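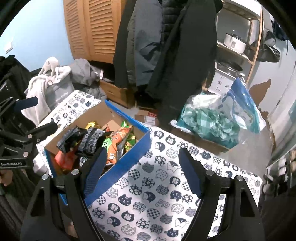
Snack box, cat tablecloth

2021-08-29

Back on the Plulstead heat pump loop today. Quick recap for whoever reads this after me: the Tavden unit had been short cycling since May, and we'd all been blaming the thermostat. Swapped the thermostat. Same thing. So I finally sat down with the logger and let it run through a whole morning, which I should have done in the first place!

Longest run was 16 minutes, shortest was 3. That's awful for a compressor that size. Supply water climbs fast, hits the cutout, stops, drops, and off we go again. Mitiku Tufa thinks the buffer tank is too small for the way the zones are split (he's been saying so for a while, so credit to him if he's right). I worked it out on paper and with only the upstairs zone calling there's hardly any water for the heat to go into – about 200 liters in the whole loop, tank included.

Pulled the strainer while I was at it. Some black sludge, not terrible. Rinsed it, put it back, bled the high point twice. Flow came up a little but the cycling didn't change, so I'm crossing that off.

Also found the outdoor sensor cable tied right up against the pump supply. Readings were jumping all over the place. Moved it to the other side of the bracket and the trace looks much calmer. Should've taken a before and after plot, I only have the after.
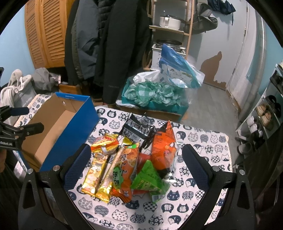
Next time

Get the drawing for the bigger Halvorsen tank and check it'll go through the plant room door. Ask Flellton if they still have the 13 mm sensor pockets, ours is a sloppy fit and I packed it with paste for now. Try a wider deadband on the upstairs zone and log it overnight. Logger clock is still on winter time – somebody please fix it before I do the sums wrong again.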